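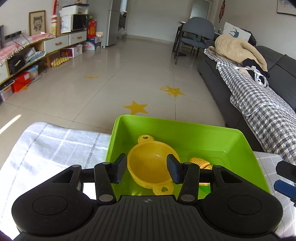

The Plevell needle felting kit comes in a flat cardboard sleeve with wool in six colors, three needles, a foam pad and a folded pattern sheet for two small animals. I bought mine from Watkins for 198 kroner and made both animals over two evenings. The pad is too small for the larger one, the fox, so I worked on an upholstery offcut after the first hour. The eyes are glass beads, and they roll. I keep small parts like that in a tray and pour them back into the jar with a funnel, a yellow plastic one with heart-shaped holes in its handles. Do this before you start cutting wool or you will be picking beads out of fluff.

3 min read

The wool itself is good. It grabs quickly and holds a firm shape, and the rust orange is a better color than the one on the sleeve. There was plenty left over after the fox. The white ran short, and I had to thin out the tail tip.

The needles are the weak point. I broke two of the three, both while attaching legs. Replacements from Treltano fit the wooden handle without trouble. 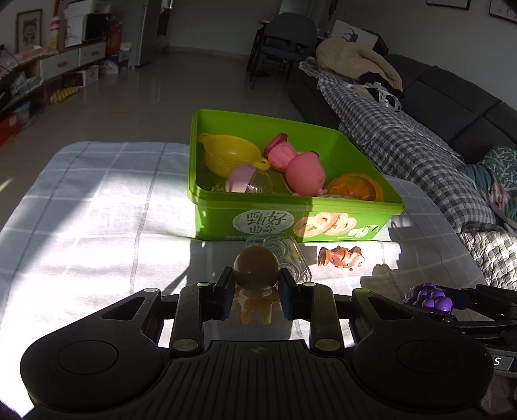

Instructions

The sheet has drawings for each stage and very few words. Bindu Rodrigues, who had not felted before, made the hedgehog from my second kit and got stuck at the ears, where two steps are printed in the wrong order. Do step 9 before step 8.

Would I buy it again?

Yes, for the wool. A beginner should add a bigger pad and a pack of spare needles to the order.

We use cookies to improve your visit. Accept | Settings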